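Stasstead Neighbors Help Board > Kitchen and Home

Bamboo-type tumblers: how do you look after them?

posted by tansyroot, Feb 19, 2024

Hi all! I have fallen completely in love with drinking out of wooden and bamboo cups and I want to do right by them. I picked up 4 at the Boltum craft market and they are so light and nice to hold that my glasses have hardly left the cupboard. The trouble is that one has started to smell a bit like old tea, and another feels rough inside, almost furry. I've been washing them by hand with ordinary dish soap and standing them on the rack. Should I be oiling them? And is there any way to get the smell out, or is that cup a pencil holder now?

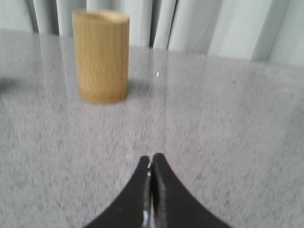 Can they go in the dishwasher if I use the short cycle?

Keep them out of it, even on short. The heat and the long soak are what split them, and the strong detergent strips whatever finish they had.

3 comments | 11 shares

geraghty_lane

Oh, you're in for a treat, these get nicer with age if you're a little bit fussy with them! I answered the dishwasher one up there already so here's the rest.

For the smell, put a spoonful of baking soda in the cup, add warm water (not boiling) to make a loose paste, rub it round with a soft cloth and leave it ten minutes. Rinse well and dry it straight away with a towel, inside too. If it still smells of tea the next day, do it again with a splash of white vinegar in water. Mine took 2 goes and then it was lovely.

The furry feeling is just the grain lifting, which happens when wood gets wet over and over. Let the cup dry for a full day, then go over the inside very lightly with fine sandpaper, along the grain. Wipe out the dust and oil it. I use food-grade mineral oil. Put on a thin coat, wait overnight, wipe off the extra, and repeat if it looks thirsty.
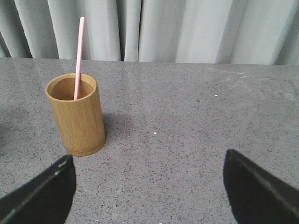 Do the bottoms as well when you oil. Everyone remembers the rim and forgets the base, and the base is the part that sits in a puddle on the drainer. I dry mine on their sides on a folded towel and turn them after an hour or so. And do check what you bought before sanding! Some "bamboo" cups are ground fiber pressed with a resin, and those shouldn't be sanded or oiled at all. If you can see real grain running up the side you're probably fine, but the seller will know.

Marked helpful by 68 members

omonfan

i just use olive oil on mine and its fine

geraghty_lane

Please don't, it goes sticky and then it smells worse than the tea did! Walnut oil is good if nobody at home has a nut allergy.

Related threads
Wooden spoons gone gray, can I save them?
Best oil for a cutting board
Coffee stains in a travel mug
Where to buy fine sandpaper in Stasstead

Contact | House rules | © Stasstead Neighbors Help Board | Back to top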